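Do standing desks do anything?

I bought a Skandoten desk in May, mostly because everyone at work was getting one. It cost just under 600 dollars, or 578 with the coupon, and the product page promised more energy, a better mood and a stronger back. I was doubtful about all of it, but my knees were complaining and I had the money.

Five weeks in, my back feels the same. My feet hurt. I stand for around 2 hours a day, and most of that is leaning on my elbows, so I doubt it counts as standing. 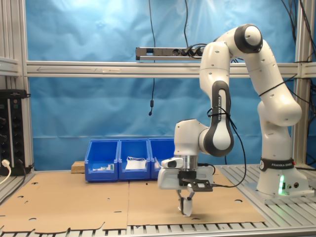

What the reviews leave out

Most of the glowing reviews I found were written in the first week. Of course people like a thing in the first week – they just paid for it. Fernanda Prata wrote a long one praising her focus, and I'd love to know how she measured that.

My friend Myfanwy Ellis gets up and walks to the mailbox twice a day. Her back is fine and the mailbox came with the house.

I'm keeping the desk, since returning it means finding the box. If you're thinking of buying one, borrow a tall counter for a week first.

Last updated: Tuesday

Contact | Copyright Pidon Notes | Back to top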